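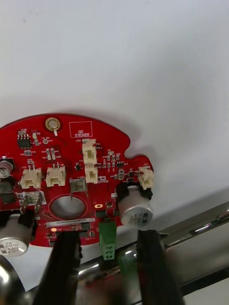
Home | Guides | Repairs | Buying second-hand | Forum | About

How to check a second-hand amplifier before you hand over the money

Last updated: Friday, February 21, 2020

Most advice on buying used hi-fi is written by people selling used hi-fi. I have bought enough bad amplifiers to be suspicious of all of it, mine included, so test whatever you can and ignore the adjectives. "Fully serviced" in an advert usually means someone has wiped it with a cloth. "Warm sound" can mean that a capacitor is on its way out.

These steps are for ordinary stereo amplifiers costing up to 300 pounds. Valve amps are a different matter. They hold dangerous voltages and I wouldn't learn on one.

What to bring

A pair of small speakers you don't much care about, with bare wire ends. A phone or old CD player with the right lead. Headphones, if the amp has a socket for them. A torch. A cheap multimeter if you know how to use it; leave it at home if you don't.

Don't use the seller's speakers. You have no idea what they ought to sound like, and a good pair will flatter a tired amp.

Before switching on

Ask for it to be off and cold when you arrive. Some faults only show in the first few minutes, and a seller who has had it "warming up for you" all morning may know that. Put your hand on the lid when you get there.

Look at the screws. Chewed heads mean somebody has been inside. That isn't always bad, but ask what was done and see whether the answer makes sense. Shine the torch through the vents and look for brown patches, bulging capacitors and anything furry. Sniff it as well. Burnt electronics have a sharp, fishy smell that hangs about for years.

Don't read much into inspection stickers and stamps, inside or out. A QC mark tells you the thing passed some check on the day it left the factory. I've had a Pravau with every sticker in place and one dead channel. Anyone can buy a roll of warranty seals online too.

Check the mains lead, and the voltage on the back panel. Grey imports set for 100 or 110 volts do turn up here, and the seller won't always mention it.

Switching on

1. Turn the volume right down and plug in your speakers with the amp off.

2. Switch on and listen. Many amps have a relay that clicks after a few seconds. A soft thump from the speakers is common on older models without one. A loud bang is not, and I would stop there.

3. With nothing playing, bring the volume up to halfway and put your ear to each speaker. A faint hiss is fine. A steady hum that gets louder with the volume could be a bad lead or a bad earth, so swap the lead before blaming the amp.

4. Turn it down again and play something you know well. Move the balance fully left, then fully right. Both sides should be equally loud and equally clear.

5. Turn every knob and press every switch while the music plays. Crackling is mostly dirt and a can of contact cleaner will often cure it. "Often" is the word, though. If the sound drops out completely at one point on the volume control, the track may be worn and you'll need a new part.

6. Leave it playing for at least 10 minutes. Sellers get fidgety at this point. Let them. Feel the lid again: warm is normal, and much hotter on one side than the other is worth asking about.

7. Try every input, including the phono stage if you own a turntable. It's the bit most often broken and least often tested.

If you brought the multimeter, turn the amp off, disconnect the speakers, turn it back on with the volume at zero and measure DC volts across each pair of speaker terminals. Some makers give a limit in the service manual. Without one, I'd walk away from anything over 200 millivolts and be wary well below that.

What it's worth

Asking prices are not selling prices. Look at finished sales, and knock off the cost of a repair you've had quoted, not one the seller guessed at. The early Ironari models get silly money because a few forum posts said they were special. I've owned 2 of them and couldn't pick either out from a Joden at half the price with my eyes shut.

Parts matter more than reputation. Before you go, search for the output transistors and the volume control by number. If the only stock is from an unknown seller with no photos, assume you can't get it.

I'll be adding a section on tuners in March, along with the wiring notes for the Hoàng receivers that people keep asking for.

Contact | Copyright 2020, all text | Back to top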